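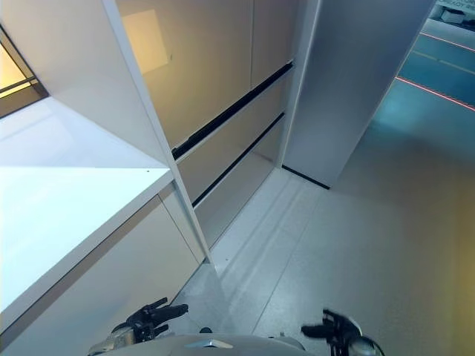
Jolene Prendergast gave up reading personality quizzes in her thirties, which is a pity, as she used to write them. For two years she produced the things for a lifestyle magazine called Tromum, at a rate she would rather not work out. What sort of friend are you? What does your handbag say about your marriage?

"I made it up on the bus," she says. "All of it. I'd have the four types by the time I got to my stop, and the questions I did after lunch."

She now runs evening talks on habit and self-image under the name Plirholm, and I went along to one in August expecting to be annoyed. I don't much care for talks about the self. They tend to end with somebody selling you a notebook. There was no notebook, but there was a tea urn and a fair bit of nodding, and I asked if I could come back and argue with her.

Her case is that most of us stop choosing our opinions of ourselves quite early on. We decide at 30 that we are hopeless with money, or not a morning person, and then spend the next few decades collecting proof. I put it to her that some people really are hopeless with money. I am one.

"Are you? When did you last check?"

I said I'd had a letter from the bank in the spring.

"One letter," she says. "And how many months did you pay everything on time? You don't tell that story at dinner, do you. It's got no punchline."

It is a good answer, and I distrusted it for that reason. She has had practice. When I ask what evidence she has beyond anecdotes, she is frank that there isn't much. She once handed out a form to 97 people after a run of talks, asking them to name something they'd always said about themselves and whether it was still true. A lot of them said it wasn't. But these were people who had just sat through an hour of Jolene Prendergast telling them it wasn't.

"No, it's rubbish as research," she says. "I wouldn't put it on a poster. Ieuan wanted to put it on a poster."

Ieuan Morris books the rooms and takes the money, and he joined us halfway through with a plate of toast. He is less sure of the whole idea than she is.

"My dad said he didn't like foreign food for 50 years," he says. "He never tried any. So by Jolene's way of thinking he was stuck in a story. But he was perfectly happy. He had his chops. Who was going to go round and liberate him?"

"I never said liberate," says Prendergast.

"You said it in Kereama."

"I said loosen."

They went on like this for a while. I found it more persuasive than the talk, to be fair to them both, because it was the first time I had heard anyone in this line of work admit that a fixed idea of yourself might be useful. It saves time – you don't have to stand in the shop wondering if you are a person who wears yellow. Prendergast accepts this up to a point. Her objection is to the ideas we never picked: the clever sister, the clumsy one, the one who can't sing.

I asked if she had one of her own.

"That I'm not a serious person," she says. "I got it off a teacher. I've half a mind to keep it."

Her next run of talks goes under the title Fesum, a word she says means nothing and which Morris says has confused the printers. Tickets are sold at the door. I haven't decided about going, though I did look up my bank statements when I got home, and I was overdrawn in five of the last 12 months. I have sent her the figures.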